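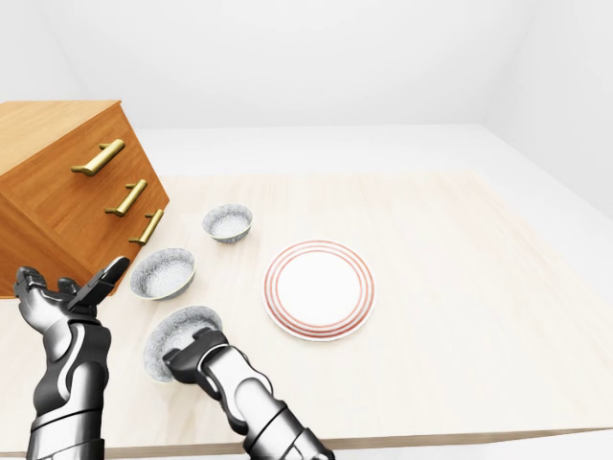
서스소프 시의회, 서랍장 '보도 체류' 조례 석 달 만에 손질

서스소프 시의회가 집 앞에 내놓은 중고 가구의 보도 체류 시간을 제한하는 조례를 시행 석 달 만에 고치기로 했다. 목요일 저녁 열린 본회의에서 의원들은 두 시간 넘게 의자와 서랍장, 그리고 '가구란 무엇인가'를 논의했다. 마지막 물음에는 답이 나오지 않았고, 나머지는 표결에 부쳐졌다.

문제의 조례는 지난 1월부터 시행됐다. "무료로 가져가세요"라고 적힌 쪽지를 붙여 집 앞에 물건을 내놓을 수 있는 시간을 65시간으로 묶은 것이 골자다. 왜 하필 65시간이냐는 질문은 입법 예고 때부터 나왔다. 시 생활환경과는 금요일 퇴근 무렵부터 월요일 오전까지를 계산한 값이라고 설명했다. 화요일에 이사하는 사람에 대해서는 따로 설명이 없었다.

시행 이후 접수된 민원은 147건이다. 생활환경과가 의회에 낸 자료를 보면 이 가운데 86건이 '물건이 너무 오래 나와 있다'가 아니라 '물건을 시에서 너무 빨리 가져갔다'는 내용이었다. 보도를 깨끗이 하려고 만든 조례가 보도에서 물건을 고르던 사람들의 원성을 산 셈이다. 나머지 민원에는 이웃집 화분을 가구로 신고한 사례, 버스를 기다리며 앉으려고 내놓은 의자가 수거됐다는 사례, 자기 집 현관 안에 있는 신발장도 조례 대상이냐고 미리 물어본 사례가 섞여 있다. 마지막 문의에는 담당자가 이틀 만에 "대상이 아닌 것으로 보인다"고 회신했다.

수거된 물건을 되찾으려면 반텔가(街)에 있는 시 창고로 찾아가 보관료 2,990원을 내야 한다. 애초에 공짜로 주려던 물건을 돈을 내고 찾아가라는 것이어서 이용 실적은 높지 않다. 창고 사용 현황을 묻는 의원 질의에 생활환경과는 "공간에 여유가 없다"고만 답했다.

조례 개정을 요구해 온 주민 야스미나 페리치 씨는 방청석에서 발언 기회를 얻어 서랍 네 칸짜리 장 이야기를 꺼냈다. 금요일 밤에 내놓았고 토요일에 가져가겠다는 사람이 나타났는데, 그 사람이 트럭을 빌려 온 월요일 점심에는 이미 스티커 자국만 남아 있었다는 것이다. 페리치 씨는 "서랍장을 드는 데는 두 사람이 필요하고, 두 사람의 일정을 맞추는 데는 일주일이 필요하다"고 말했다. 의장은 발언 시간이 끝났다고 알렸지만 방청석의 박수가 조금 더 길었다.

반대편에도 할 말은 있었다. 스테틀리길에서 수선집을 하는 아지트 매슈 씨는 조례 이전의 보도를 기억한다고 했다. 가게 앞에 소파가 놓이자 그 위에 전기밥솥이, 다시 그 위에 액자가 올라왔고, 나중에는 손님들이 그것을 가게 진열로 알고 값을 물었다고 한다. 팔았느냐는 의원 질문에 매슈 씨는 액자는 팔았다고 답했다.

개정안은 엘바 몬테시노스 의원이 냈다. 큰 가구는 체류 시간을 일주일로 늘리고, 작은 물건은 지금의 65시간을 유지하는 내용이다. 큰 가구와 작은 물건을 어떻게 나누느냐를 두고 논의가 길어졌다. '성인 한 사람이 들 수 있는가'를 기준으로 삼자는 안에는 어느 성인이냐는 반론이 따랐다. 카말라 초우다리 의원이 높이를 기준으로 하자고 제안하자 이번에는 눕혀 놓은 책장이 문제가 됐다. 결국 '가장 긴 변'을 재기로 했는데, 둥근 탁자에는 변이 없다는 지적이 산회 직전에 나왔다. 이 부분은 시행규칙에서 정하기로 했다.

비가 오면 시간이 멈추느냐도 쟁점이었다. 젖은 원목 가구를 집어 가는 사람은 없으니 비 오는 시간은 빼 달라는 요구였다. 생활환경과는 비의 시작과 끝을 누가 기록할 것이냐며 난색을 보였고, 해당 조항은 빠졌다. 대신 덮개를 씌우는 것은 허용된다. 덮개도 무료로 가져가도 되는 것인지는 쪽지에 따로 적어야 한다.

쪽지 양식도 생긴다. 지금까지는 내놓은 시각을 적으라는 규정만 있어 '아까'나 '어제 저녁 먹고'라고 쓴 쪽지가 적지 않았다고 한다. 새 양식에는 날짜와 시각, 고장 여부를 적는 칸이 들어간다. 고장 여부는 '멀쩡함', '조금 삐걱거림', '직접 보고 판단할 것' 가운데 고르게 돼 있다. 인쇄는 시내 문구점 니시무라가 맡고, 주민센터에서 무료로 나눠 준다.

개정안은 찬성 다수로 통과됐다. 기권한 진타나 노이판 의원은 이유를 묻는 기자에게 집 앞에 책상을 내놓은 지 사흘째라 이해관계가 있다고 말했다. 개정 조례는 다음 달 첫날부터 시행되며, 그때까지 나와 있는 가구에는 종전 규정이 적용된다.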